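Friday, February 2, 2018
Bench notes, Groltcombe workshop

Spent most of today on the Costuren amplifier, the one with the hum in the left channel that I kept promising myself I'd get back to before Christmas (and then didn't, as you'll all remember, because of the business with the cassette decks). It has been on the end shelf with a tea towel over it, looking reproachful. So the tea towel came off at nine and I made a proper start.

First job was to let it come up slowly on the variac with the lamp limiter in line. I went up in small steps and had a cup of tea between each one, and I'd recommend that to anybody, both for the amp and for the nerves. No smoke, no smell, lamp glowed for a moment and settled down again. Lovely. Left it running into the dummy loads and listened through the old headphones. Hum still there on the left, steady, no change at all when I turned the volume down, so it's getting in after the pot and I can stop blaming the input sockets, which I had been doing rather loudly for weeks.

Measured the ripple on both supply rails. 300 mV on the positive, 9 mV on the negative. Well, there's your trouble, or a good part of it! The big reservoir on the positive side looks perfectly healthy from the outside, no bulge, no leak, but I pulled it and put it on the Lema meter and it reads 2,257 microfarads where the can says a good deal more than that. I checked it again after lunch in case the meter was having one of its moods. Same reading. Have put it in the tin marked DEAD, so please don't anybody rescue it.

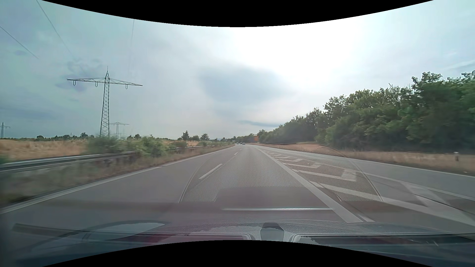
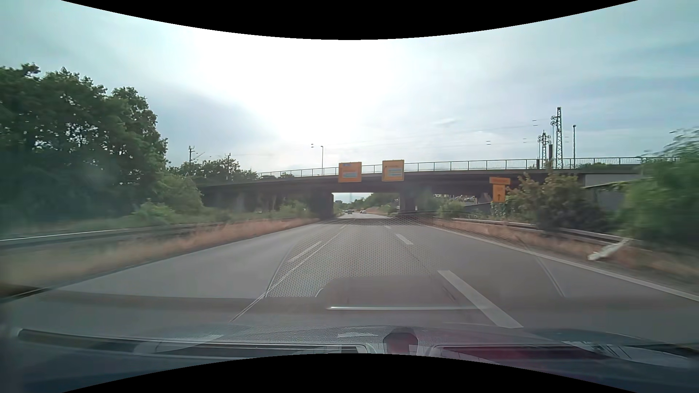
Two views up the road, with the overpass in the second.

While the board was out I went over the solder joints with the magnifier and found 4 on the output side that I didn't care for, dull and with that little ring round the leg. Reflowed them, cleaned off the flux, felt better. The speaker relay contacts are black as your hat too. I gave them a wipe with a strip of card and some cleaner, but that's only a stopgap and I'd like to fit a new relay while we're in there. The Trirach one has the same pin layout as far as I can tell from the sheet, though I want to lay it on the board and see for myself before ordering more than one.

Replacement reservoirs: we've a pair in the drawer under the window, right value, slightly higher voltage, a touch fatter than the originals. They'll fit if the clamp is opened out a little. I'm going to change both sides even though the negative one measures well, as they're the same age and I don't fancy having the lid off again in August.

Small grumble, meant kindly: whoever had the fine desoldering tip, could it come home? I managed with the wide one and very nearly lifted a pad.

To do next:
Fit both capacitors, check polarity twice, then check it again.
Bring up on the variac as before and measure ripple on both rails.
Set the bias once it's been on for a good hour with the lid resting in place.
Try it on the workshop speakers with something quiet, piano for preference, and listen for hum between the notes.
Order the relay.

Amp is back on the end shelf with its screws in the blue saucer. Please don't move the saucer.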